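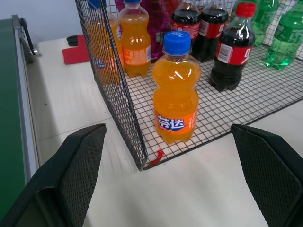
Ernadov Wire Finishing applies protective coatings to steel wire goods for food storage, laboratory and retail use. The shop was set up in Vurnerholm to take short runs that larger coating lines turn away, and it still accepts orders from 12 pieces. Most of the work is open grid: shelves, dividers, racks and baskets like the black one on the white tabletop, with thin rods crossing in a square mesh. Each crossing is a place where powder can build up or fall short, so film thickness is checked at the crossings first and on the straight rod afterward.

About us > Company > Who we are

Posted Jun 13, 2021 by Szymon Głowacki
4 shares

The plant has one pretreatment line, two spray booths and a batch oven. Parts up to 617 mm long hang in a single row; longer parts are quoted separately. Polyester powder is cured at 385 °F. Epoxy is available for indoor goods only.

Test panels are run with every batch — customers may ask for them at delivery. We keep records by batch number, along with the powder lot and oven chart.

In May we took over the Wasilewska stripping shop in Kasau, which removes old coatings before rework. Parts for stripping should be sent there directly, with the order number on each carton. Drawings and quote requests go to the Vurnerholm office.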